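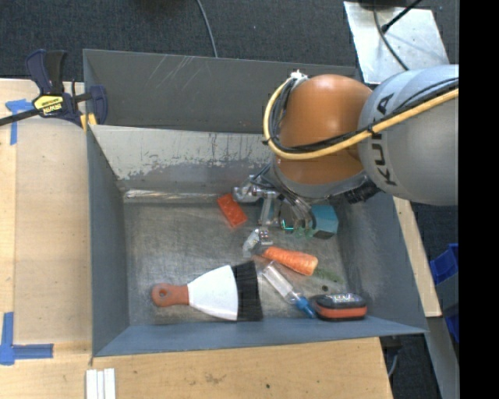 Notebook, November, started a little after 7 in the evening

Finish room, sample boards for the Drinside chairs.

I meant to write this up at lunch and of course didn't, so forgive the handwriting and the wandering. The question is still the milk paint. Drinside want the old blue back on all 23 chairs, and they want it to look as if it had been sat in for a century, which the first batch did not. It looked like new paint that somebody had gone at with a sanding block. Fair enough, I had!

Mixed a fresh lot from the Riedl powder, equal parts powder and warm water by volume, and let it stand half an hour before straining. I've been too impatient about the standing. The foam drops by itself if you leave it alone, and the lumps at the bottom of the jar soften enough to go through the cloth. Board 1 got two coats straight on bare maple. Board 2 got a brown undercoat first, then the blue. Board 3 the same as 2, but with a thin smear of paste wax along the edges and wherever a hand or a heel would go, between the brown and the blue.

Board 3 is the one. The blue lets go over the wax in little ragged flakes when you rub it with a dull scraper, and the brown comes through looking tired and comfortable. Board 2 is decent but too even. Board 1 went chalky and streaked, and I'd only use it on the undersides, if there.

A word on the wax, for whoever picks this up after me – less than you think. My first try at board 3 (now in the scrap box, please don't burn it yet, I want the back of it) had so much on that the paint crawled into beads and I had to wipe the whole thing down. What worked was a fingertip of wax rubbed on a rag until the rag felt nearly dry.

Powder used so far is 163 grams, out of the 397 I weighed when I opened the bag. That won't stretch to all the chairs with the arms and stretchers included, so another bag is needed before we start. Wallthorpe used to carry it by the pound but the last time I called they had only the green and a rather sad mustard. Omard might be quicker. I've left a note by the phone.

Oil on top is still undecided. One coat of linseed darkened the blue more than I liked, closer to slate, though I'll admit it grew on me over the afternoon. I put oil on the left half of board 3 only, so we can carry it out to the daylight and argue about it properly.

Still to do: scrape test on a turned leg, as flat boards are kinder than spindles. Wash the good strainer. Ask Drinside whether the seats get the same treatment or stay bare, as their letter says one thing and the sketch says another.

Boards are on the top rack, drying face up. Please don't stack them.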